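Home | Projects | Reports | People | Contact

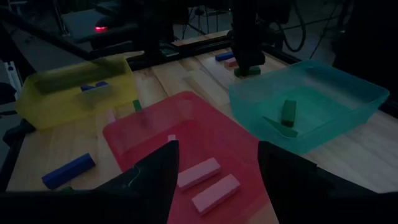

Clidby Sorting Blocks: Progress Report to the Probert Fund

7 June 2022
By Nia Bevan, Brorunport workshop

Dear Eduard,

We're a little past the halfway mark and I'm so pleased with how the color sets are coming along! When you signed off on the Clidby work we had a bag of mismatched blocks and one cracked tray. Now we have tubs in four see-through tints, blocks in several colors and sizes, and a table activity that people want to stay at (we've had trouble getting them to stop for lunch, which I'm counting as a good sign).

What we've finished

The activity itself is settled. You start with blocks spread out over the table, you put each one in the tub you think it belongs in, and then you tip everything out and try a different rule. Color is the rule everyone goes for first. The second round, sorting by size, is where the talking starts, and we've rewritten that card twice.

We ran it for 60 visitors in the spring, mostly in pairs. Each pair got 30 minutes, and very few used less. The see-through tubs were a good call on your part. People like checking what's inside from across the table, and they notice a block in the wrong place much sooner than they did with the old solid boxes.

We also dropped the lids. They slid around, they took up table space and they added nothing. 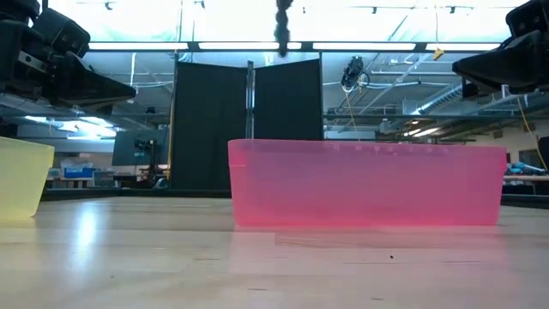 The pink tub from the side, with the end of a yellow one at left.

The tubs

The wide, shallow shape has been a real success. Small hands and stiff hands can both reach in without tipping it, and the thicker rim gives you something to hold. Brundik supplied this batch and has agreed to hold the price through July, so I'd like to order the second set now.

One snag: the tints look quite different depending on the light. Pink and yellow stay easy to tell apart on the pale wood, but blue blocks seen through a yellow wall can fool you. We're going to put a small raised mark on each tub so that the cards can refer to it.

The blocks

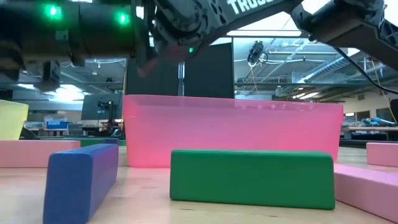
Foam blocks in green, blue and pale pink on the table by the pink tub.

Foam was the right choice. It's quiet, it's light, and the rounded edges are kind to the tabletop. I'd still like a stronger pink for the next cut, as the pale one gets lost under bright ceiling lights.

Money and next steps

Spending on materials stands at $719, with a further $109 for printing the cards. Both are inside the budget you approved. Before the next report we'll finish the size card, order the second set of tubs and test the raised marks.

Could you let me know if you'd like a set sent over to try? I'd love to hear which rule you come up with!

Nia

Related reports
Clidby: First Report and Budget
Choosing Tubs: Notes on Shape and Tint
Brorunport Workshop: Spring Visitor Sessions
Probert Fund: Reporting Dates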